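Call for participants: student project in two-arm garment handling, Stodemstead

The Hiebert robotics club is filling 6 places in its student project for the fall term. The project runs from September through December and is open to students in any year of an engineering, computing or textiles course. Applications are reviewed in the order received.

Work covers teleoperation of a two-arm cell, task recording, labeling of recorded runs, and fitting and testing of control policies. Tasks this term involve a clothes rack, a basket and soft items of clothing. The club holds 458 recorded runs from the previous term. The target for December is 1,009.

Participants work in pairs, with 2 pairs on the cell per session and the remaining pair on data review. Pairs rotate weekly. Each session lasts three hours, setup and shutdown included. 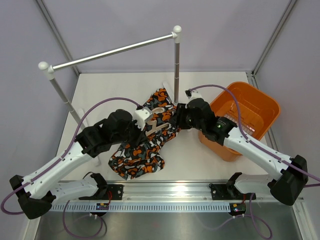
Tamsin Mbeki: Shirts were the hardest part of last term for me. You get a clean grasp on the collar, the other arm moves, and the fabric slides out of reach. I would tell applicants to expect slow progress in the first few weeks and to keep good notes on failed runs – we used those more than the good ones.

Failed runs are kept and labeled in the same way as successful runs. Note-taking is part of the assessed work.

Requirements
Basic Python, including reading and writing files
Ability to attend one session per week through December
Completion of the cell safety briefing before first use

Useful but not required
Experience with camera calibration or motion planning
Sewing or garment construction
Soldering and cable repair

No prior work with robot arms is expected. Training on the Ernent control software is given in the first two sessions. Run logs are stored in Lastine, and accounts are issued after the briefing.

Places are unpaid. Students may submit the work for course credit where their department allows it – check this before applying.

To apply, send one page stating your course, your programming experience and the sessions you can attend to Colleen Leclerc, project lead. Applications open 1 September 2023 and close when all places are filled.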